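The Lunch Run

The Pruitt robotics club met in the old home economics room because it had the long counters. Kasun Majumder got there at 4, when the hall was still loud, and turned on the arms before he took off his coat.

There were 2 arms, and the club called them Nivum and Stelis. Nivum had a bad habit of drifting left when it warmed up. Stelis was newer and did what it was told, so the younger students always asked for Stelis.

The contest was in March. The task was called the lunch run: take food from one place, put it in another, drop nothing, crush nothing. The judges would bring their own food and would not say what it was. Last year a team from Kusex had practiced for months on tennis balls and then been handed a boiled egg.

"So we practice on everything," Kasun had told the others in the fall, and he had kept to it. He had a notebook with 132 tries written in it. Most of the entries were one word long. Slipped. Missed. Slipped. On one page someone had drawn a banana with a sad face.

He set out the bowl and the tray and sat down on the stool by the laptop. Grip force was the trouble. Fruit was smooth and wanted a firm hold, and anything with crumbs on it came apart if you held it the way you held fruit. He had written two settings and hated having two. On contest day there would be no time to pick.

He changed one line, saved it, and ran the fruit first. Then he ran the breaded piece from the cafeteria.

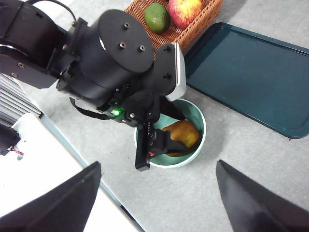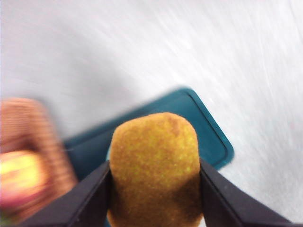
Farah asked from the doorway whether he was using one setting or two.

"One," Kasun said.

"For both?"

"For both. I start soft and let it close until the motor pushes back."

She put her bag on the counter and read the line he had changed. She read it again with her finger on the screen, which he disliked, but he let it go.

"It'll be slow," she said.

"It's slow."

"How slow?"

He told her 6 seconds just to close. She thought about that. The rules gave points for speed, but they took away more for damage – she had the sheet taped inside her locker and knew it by heart.

"I'd keep it," she said. "But run it on Nivum when it's warm. If it drifts, the fingers won't meet the food straight and you'll be pushing on one side."

He had not thought of that. He wrote it in the notebook under the last entry, and it was the longest thing on the page.

They left both arms on and went to find the vending machine. When they came back, Nivum's motors were warm to the touch. Farah took the stool, and Kasun turned to a clean page.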